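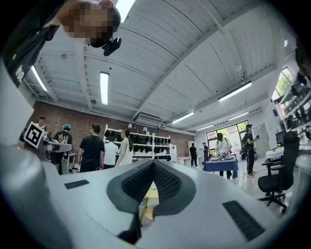
9/8/20

Lighting + room notes, long bay. Writing this up quick before I forget, will tidy later (probably not).

Main job today was the lights. Walked the ceiling with the meter on the stick, benches first then the aisle. Bench height by the brick wall reads fine at one end and drops off badly toward the middle. Window side ok while the sun is up, useless to measure there before evening. Will redo that row after dark and write both numbers on the plan, not just the good one like last time.

Readings so far, bench height, lux:
brick wall, bench end - 200
middle of the aisle - 179
under the slanting tube, far corner of bench - 70 (!!)

The 70 is in shadow from the beam I think. Moved the meter a foot over and it jumped right up. So either the bench moves or the fixture does. Bench is easier. Rasmus Vanags says the bench was put there for the outlet, fine, then we need a longer cord and a cover strip over it so people dont trip.

Tubes: ordered replacements from Mosquera in February, got the wrong color temp, half a box still under the sink. Do NOT mix them in with the ones we have up now. I tried one last month next to an old one and the brick looked pink on one side and brown on the other. Color matching on the Vusimine samples is hopeless under that. Put a label on the box. Did not put a label on the box yet.

Air conditioning. The wall unit up by the ceiling blows along the top of the room and by the time it gets to the benches there's nothing left of it. Taped a strip of tissue to a ruler and walked it down the room. Good flutter close to the unit, dead still at the brick wall. Everyone on that side complains they are hot and everyone under the unit has a jacket. Turned the vane down one notch, left it. Check with the same tissue tomorow.

Filter: pulled, rinsed, back in. Was gray felt basically. Should be on the monthly list and isn't, added it.

Noise. With the ceiling bare like that, corrugated and white all over, the room rings. Clapped my hands in the middle and could hear it come back off the windows. With several people talking by the brick wall you can't follow someone on the phone at the other end. Lirkmont quoted for hanging baffles, the quote is for the whole ceiling and way over. Ask if they will do 2 strips only, one over the aisle and one near the windows, and we hang them ourselves off the beams. Need to know what a beam will take first. Building office has the drawings, sent a mail.

Shelving on the back wall - top shelf is too close under the AC unit, nothing light up there please, it gets blown about. Moved the paper rolls down. Itine boxes stay where they are untill somebody signs for them.

Dust on top of the ducts. Ran a rag on the stick along one and wish I hadn't. Wants doing properly with the benches covered, half a day, ladders booked from downstairs. Before the baffles go up obviously, not after.

To do
- evening readings, window row
- label the tube box!!
- longer cord, cover strip
- tissue test again
- chase drawings
- Lirkmont re. smaller job
- book ladders

Meter battery is low, spare is in the drawer with the calipers. Rasmus has the drawer key.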